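Looking After Your Skiltstead Kitchen Tap

Section 3: First use and everyday care

Now that your tap is fitted, please give yourself 15 minutes to get acquainted with it before the washing-up starts piling in (a cup of tea helps, we find).

1. Lift the lever gently and let the cold water run for 3 minutes, to carry away any dust left in the pipes.
2. Move the lever slowly towards hot, then back again. It should travel smoothly, with no grating or stiffness.
3. Close the lever and wait 10 minutes, then feel round the base with a dry tissue. 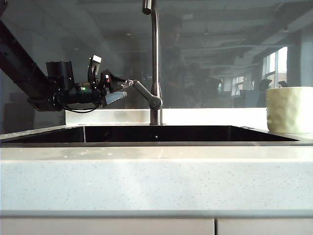 Note: a light touch is all the lever ever needs. If you find yourself leaning on it to stop a drip, please don't press harder! Turn off the water under the sink and look at Section 5, which deals with worn cartridges.

4. Wipe the neck and the handle with a soft damp cloth, and dry them afterwards, particularly if your water is hard.

Caution: never use scouring powder, bleach or limescale remover on the metal, and keep them well away from a stone worktop too.

Related guides
Piser under-sink filter: changing the cartridge
Tedau sink wastes: clearing a blockage
Thammasiri worktops: sealing and stains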